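采购前安全检查清单(带我的碎碎念版)
适用:厨房台面作业的双指夹爪机械臂,下单前、验收前各过一遍
填表:我;复核:Mélanie Li

先交代一下,这份清单原来是 Flasley 那边给的模板,干巴巴一页纸,我填着填着就在每条后面写了一堆话,Mélanie 看了说别删,留着给做预算的人看。那就留着吧!状态我只用四种写法:通过、待定、不通过、不适用。金额都是欧元,不含税。

一、供电和急停

1. 急停按钮装在操作员伸手就够得着的地方。
状态:待定。
Bélanger 的报价里急停是带线的,线长没写。我发邮件问了,回信说“标准长度”,这等于没说。请在订单里写明长度,写进去了我才签。

2. 断电以后机械臂不会自己往下掉。
状态:待定。
他们说有抱闸,我信,但验收那天我要亲眼看着拔一次插头。抱闸如果算选配,预算里得加一行,别到时候又从我的培训费里抠。

3. 插座回路单独走,不跟冰箱共用。
状态:不通过。
现在图纸上是共用的。电工报了 700,单拉一路,我觉得这钱该花,已经列进去了。

二、台面和可达范围

4. 作业区域里没有尖的、带刃的东西,或者有专门的收纳。
状态:不通过。
这条我跟 Zinhle Adams 吵了半天(友好地吵)。她的意思是仿真里爱摆什么摆什么,反正碰不坏,而且越乱越能看出夹爪行不行。我的意思是,我们是照着仿真布局去买东西、去写操作规程的,仿真里台面上有什么,现场的人就会觉得那样摆没问题。最后折中:仿真保留两套布局,一套乱的拿来测试,一套干净的才进规程。预算里补一个带盖的刀具盒,小钱。

5. 勺子这类细长件能不能抓稳。
状态:待定。
标配的硬指头抓扁平的东西我一直不放心。Votari 有一款软垫指套,4 副一包,我先列了一包。Zinhle 说先别买,等她把勺子那组跑完再说。行,我等,但是那一行我不删。

6. 大件、圆面的容器,夹爪张开的行程够不够。
状态:待定。
这是整张单子里最贵的一个问题。标准行程的夹爪便宜,加宽的要多出 2,000,两台就是翻倍。供应商当然劝我直接上加宽的(他们哪次不劝!)。我的想法是别夹桶身,夹把手,把手细,标准行程可能就够了。可是把手能不能承重、夹上去会不会打滑,仿真说了不算,得拿实物试。

仿真厨房,大理石纹台面这一带:

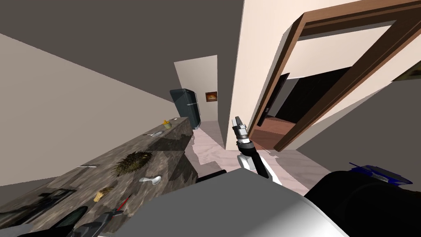
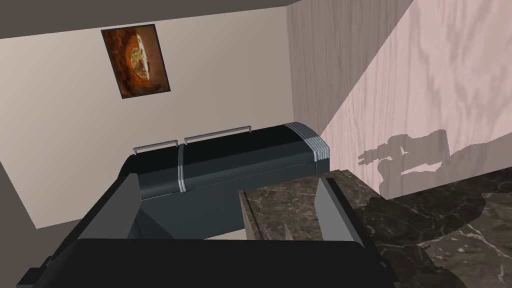
7. 台面边缘的防护。
状态:不通过。
方形的石材边,磕一下两边都心疼。我要求装可拆的防撞条,颜色无所谓,能擦干净就行。Osberg 有现成的卷材,43 一卷,先要一卷。另外请做程序的同事把夹爪离台边的最小距离写成参数,别写死在代码里,上回改一个数我们等了整整两周。

8. 墙面和墙角。
状态:待定。
机械臂往墙角里探的时候,肘部最容易被忘掉,大家眼睛都盯着手指头。请供应商给一份全臂的包络图,别光给末端的。还有,作业范围内墙上不要挂东西,挂画、挂钟、挂日历都算。

三、通道和人

9. 人从旁边走过时,手臂收得回来。
状态:待定。
门口和过道是我最担心的地方。端着盘子的人是不看路的,我自己就是这种人。地面要贴警示线,线以内手臂不得在有人时全速运行。区域扫描仪我问了两家价,一家报得离谱,另一家还没回。预算表里这行先空着,别拿“待定”当零来加总,去年就是这么超的。

10. 地面防滑。
状态:待定。
抛光地面好看归好看,洒了水我可不敢走,带轮子的底座我更不敢让它走。先借一块样板来做制动测试,再决定要不要铺垫子。垫子要是铺了,底座高度会变,Zinhle 那边标定要重来一遍,这个工时也请算进去。

11. 非授权人员启动。
状态:通过。
钥匙开关,两把钥匙,一把在我这儿,一把在 Mélanie 那儿。不配第三把,谁来求我都不配。

四、预算上还要说的几句

备件不要等坏了再报。指套、线缆、保险丝,第一年按消耗品走,财务那边我打过招呼了,他们没反对,也没说同意,我就当先占个位置。

培训费请单列。Bélanger 的合同里写着“含基础培训”,我追问了才知道是一份视频链接。我们要的是有人到现场,把急停、手动释放、换指头这三样带着每个操作员做一遍,做完签字。签字表我来出。

加宽夹爪那笔,我建议先挂在备选里,6 月验收前再定。如果实物测试夹把手没问题,这笔钱就挪去做第 9 条的扫描仪,我宁可夹爪笨一点,也想让过道安全一点。Mélanie 同意,Zinhle 说她保留意见,我也如实写在这儿了。

不通过的 3、4、7 三条没改完之前,请不要付尾款。哪怕供应商说月底有折扣也不要付,谢谢大家!

复核意见(Mélanie):第 1 条补上线长要求后我签字。第 6 条请附把手的测试记录。第 8 条的包络图我去催。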